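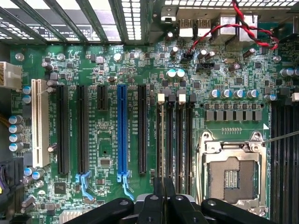 I have been moving my backup scheme off rented storage and onto hardware I own, and the part that took longest was deciding what to keep. The old archive held 2,457 folders. Most were duplicates created by a sync client called Skidus, which renames a file whenever two machines disagree about its modification time. The receiving end is a desktop board of the old sort, with a green circuit board, a white multi-pin power connector and a twisted red-and-black pair running to a header near the USB ports. It does not need to be fast. It needs to compare checksums overnight.

The procedure is simple. Hash every file, sort by hash, keep the copy with the oldest timestamp, and write the rest to a list for manual review. I ran it twice with different block sizes and got identical lists. The full pass takes almost 14 hours, nearly all of it disk reads.

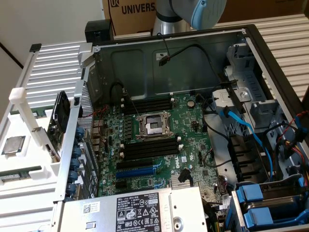
Bradley Parsons wrote in to say that the oldest timestamp is the wrong rule, as a restore from tape can reset the dates on everything it touches, and that he would sort by path length first. He is right about restores. I checked, and two of my yearly folders had been flattened to a single date. For those I now compare the metadata inside the files and ignore the filesystem. 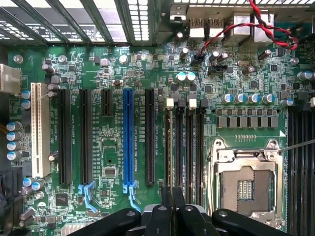 The review list is down to nine folders, all of them mail exports with mismatched line endings. I will normalize those in February and rerun the hashes. After that the rented account gets closed, and the retention script goes from weekly to nightly.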